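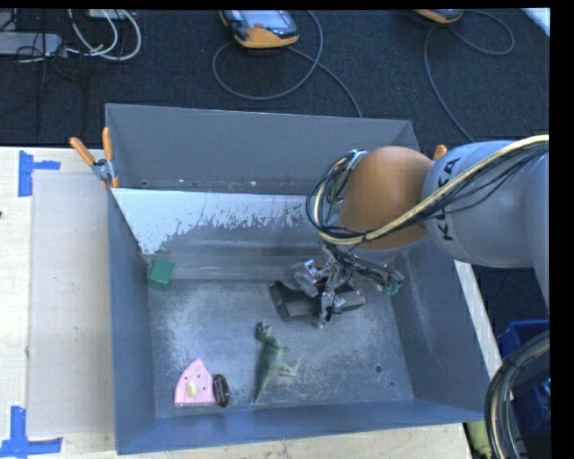
Gray-blue metal bin on a wooden tabletop.

Home » Kitchen Basics » The Spring Kitchen Safety Checklist (With My Comments)

April is when I go through the whole kitchen with a pencil and a flashlight, and I look forward to it more than I probably should! I started doing this after a jar of tahini went rancid behind the rice and I kept blaming the oven for the smell. Now it's a Monday morning thing, coffee first, and then I work my way from the fridge to the back door.

Print it, scribble on it, skip what doesn't apply. My own results are in the comments so you can see how a real kitchen scores (not perfectly).

FRIDGE AND FREEZER

[x] Thermometer on the middle shelf reads 40°F or below
Comment: Mine said 38 at 7 a.m. and 39 after the grocery run. Very happy with that. Leave the thermometer in overnight before you trust it.

[x] Freezer at 0°F
Comment: Right on the line.

[ ] Door seal grips a strip of paper all the way around
Comment: Fails at the bottom corner on the hinge side. I washed the seal with warm soapy water and it's better, but I can still slide the paper out. New seal on the list.

[x] Raw meat on the lowest shelf, on a tray with a lip
Comment: I use an old quarter sheet pan and it is the best thing in my fridge. Chicken thighs leak, sausages leak, everything leaks.

[x] Leftovers labeled
Comment: Masking tape and a marker. Found one soup with no label and tossed it. It might have been the good lentil one, sigh.

STOVE AND OVEN

[x] Burners light cleanly, flame is blue
Comment: The back left was clicking forever. I cleared the little ports with a pin and now it catches right away - so satisfying!

[ ] Hood filter clean
Comment: Nope. It was sticky enough to hold a spoon. Soaked it for 30 minutes in very hot water with dish soap and baking soda, then scrubbed. Needs another round before I check the box.

[x] Oven thermometer agrees with the dial
Comment: Set it to 350, got 345. If yours is way off, that explains your cookies.

[x] Nothing that burns within reach of the burners
Comment: Moved the towel hook last year to the side of the island. Paper towels have now moved too.

KNIVES AND BOARDS

[x] Knives sharp, handles tight
Comment: The Hokeck paring knife had a wobble in the handle, so it's out of the drawer until I can get it fixed. Everything else got ten minutes on the stone. Sharp knives make onions a joy, I mean it.

[x] Separate board for raw meat
Comment: Red one for meat, wood for bread and vegetables.

[ ] Boards free of deep cuts
Comment: My white plastic one is done for. It's been with me through 2 apartments and an awful lot of cilantro, but you can't scrub down into grooves like that.

[x] Boards don't slide
Comment: Damp dish towel underneath. Works every time.

PANTRY

[x] Flours and nuts smell fresh
Comment: Really do stick your nose in! Whole wheat flour should smell sweet and a little grassy. The walnuts went to the compost and the Marsden cornmeal passed with flying colors.

[x] Cans free of deep dents, rust and bulges
Comment: One dented can of tomatoes, right on the seam. Out.

[x] Oils stored away from heat
Comment: My big bottle of Gredness olive oil used to live beside the stove because it looked pretty there. It's in the cupboard now.

SMALL APPLIANCES AND OUTLETS

[x] Cords not frayed, plugs not loose
Comment: All fine. Check the toaster cord underneath where it wraps - I always forget that spot.

[x] Crumb tray emptied
Comment: We will not discuss the amount.

[ ] Blender gasket clean and whole
Comment: My Skultumov blender has a tiny nick in the gasket. Not leaking yet, but I'm ordering one before smoothie season gets going.

FIRE AND FIRST AID

[x] Extinguisher in the green, reachable without leaning over the stove
Comment: It's by the back door. Everyone in the house can find it, including the teenager.

[x] Smoke alarm tested
Comment: Loud! The dog has filed a complaint.

[ ] Burn gel and bandages stocked
Comment: Down to the cartoon bandages. Adding both to the shopping list.

STILL TO DO
Fridge door seal
Hood filter, second soak
New plastic board
Blender gasket
Burn gel, bandages

Tell me in the comments what your fridge thermometer says, and if you have a favorite trick for greasy hood filters I want to hear it. Next up on the blog: what I made with all the odds and ends from the pantry clean-out, starting with a skillet cornbread.

Filed under: Kitchen Basics, Spring Cleaning, Food Safety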